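## 2. Planificación de la compra y presupuesto

Esta sección se completa antes de firmar el pedido. Los datos que se recogen aquí se trasladan después a la hoja de configuración de la sección 3. La guía cubre la estación Skollomstead de dos brazos con pinza paralela, en montaje sobre base móvil o sobre columna fija.

### 2.1 Definición del alcance

1. Enumere las tareas previstas y clasifíquelas por altura de trabajo: suelo, estante bajo, estante medio y estante alto.
2. Anote, para cada tarea, el objeto más pesado y el más frágil. El pedido se dimensiona con el primero; los dedos de la pinza se eligen con el segundo.
3. Indique si la tarea exige uno o 2 brazos. La estación de un solo brazo no admite ampliación posterior en campo.
4. Marque las tareas que impliquen plantas, textiles o papel. Requieren el control de fuerza Fonosis, que se presupuesta aparte.

> **Nota:** una tarea que solo se ejecuta una vez al mes no justifica un accesorio propio. Inclúyala en la columna «manual» de la hoja.

### 2.2 Partidas del presupuesto

| Partida | Referencia | Obligatoria |
|---|---|---|
| Estación con controlador | Skollomstead 2647 | Sí |
| Juego de dedos de repuesto | Delorme 265 | Sí |
| Control de fuerza | Fonosis | Según tarea |
| Base móvil | Asex | No |
| Puesta en marcha y formación | — | Sí |
| Contrato de mantenimiento | — | Recomendada |

5. Solicite la oferta con las partidas desglosadas. Una oferta global impide comparar el coste de los consumibles.
6. Compruebe que el transporte incluye la entrega en la sala de instalación y no solo en el muelle.
7. Reserve una partida para adaptar el mobiliario. Suele olvidarse y retrasa la puesta en marcha más que cualquier retraso de fábrica.
8. Pida por escrito el plazo de suministro de los dedos de repuesto. Si el proveedor no lo garantiza, encargue dos juegos.

**Precaución:** no acepte una base móvil sin comprobar el tipo de suelo. Las juntas abiertas y los umbrales transmiten vibración a la columna y obligan a reducir la velocidad de los brazos.

### 2.3 Medición del espacio

9. Mida la anchura libre de paso en todo el recorrido, puertas incluidas.
10. Mida el fondo útil de cada estante y la altura libre entre estantes. La pinza necesita un margen de 400 mm por delante del canto para orientarse sin tocar el mueble.
11. Anote la posición de cortinas, cables y lámparas dentro del radio de alcance.
12. Registre los muebles auxiliares contiguos. El brazo que no trabaja también ocupa volumen, y su posición de reposo debe quedar prevista en el plano.
13. Fotografíe cada mueble de frente y adjunte las fotografías a la hoja.

**Precaución:** los estantes de listones dejan pasar hojas, cordones y cantos finos. Regístrelos como superficie discontinua; si se declaran como superficie lisa, el planificador calculará trayectorias no válidas.

### 2.4 Prueba de aceptación previa

Conviene exigir una demostración en el mobiliario propio, o en uno equivalente, antes de comprometer el pago final. La prueba se efectúa con los objetos reales y sin vaciar los estantes contiguos.

14. Seleccione un objeto rígido, uno delgado y uno deformable. Un libro, una carpeta y una maceta con planta de hoja larga cubren la mayoría de los casos.
15. Coloque la maceta en un estante bajo, con otro estante por encima. 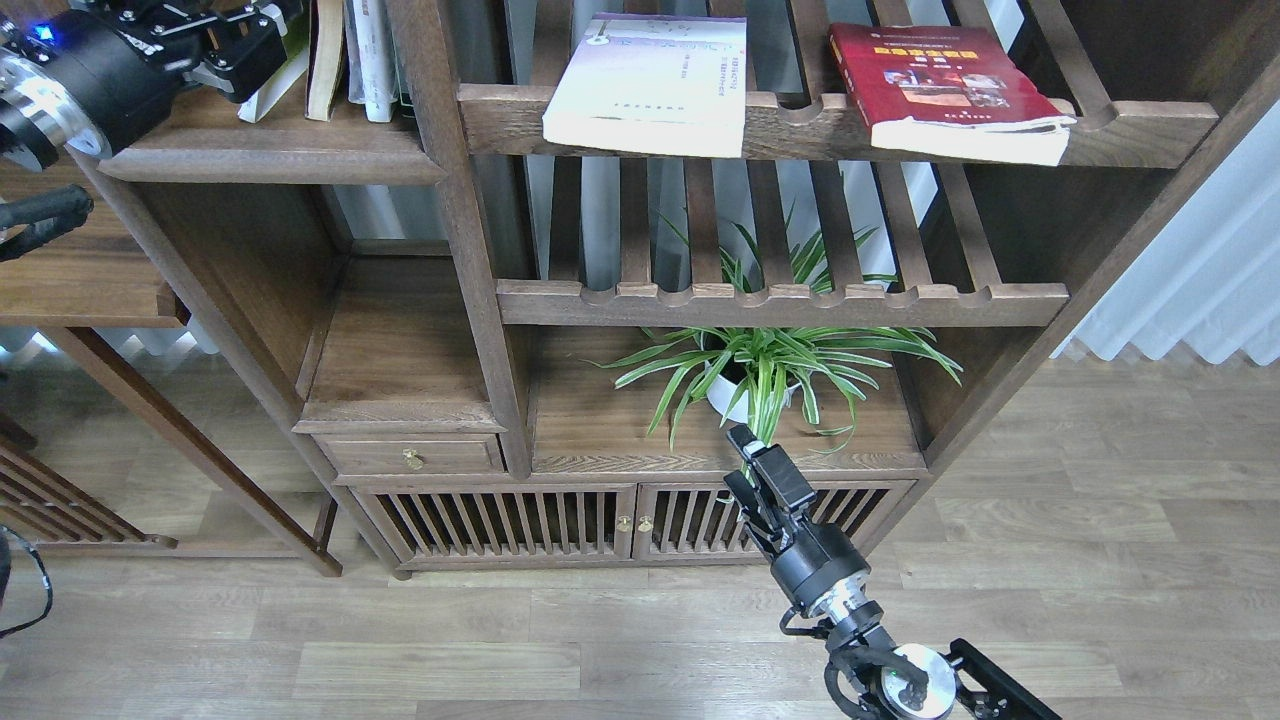 16. Ordene la aproximación a velocidad reducida y deténgala antes del contacto. Mida la distancia entre los dedos y el objeto, y entre la muñeca y el mueble.
17. Repita la aproximación desde el lado opuesto con el otro brazo.
18. Ejecute el agarre completo solo si las dos aproximaciones han respetado el margen del paso 10.
19. Anote cualquier parada de protección con su código. Una parada sin código registrado invalida la prueba.

> **Nota:** las hojas que atraviesan los listones superiores pueden quedar retenidas al levantar la maceta. Programe primero una extracción horizontal y después la elevación.

### 2.5 Cierre del pedido

20. Adjunte la hoja de alcance, el plano acotado y el acta de la prueba.
21. Vincule el último pago a la firma del acta, no a la entrega del equipo.
22. Confirme que la licencia del controlador figura a nombre del titular de la instalación.
23. Archive una copia impresa junto al cuadro eléctrico. El servicio técnico la solicitará en la primera visita.

Si alguna medida del apartado 2.3 cambia después del pedido, comuníquela antes de la puesta en marcha. Las modificaciones posteriores se facturan como visita adicional.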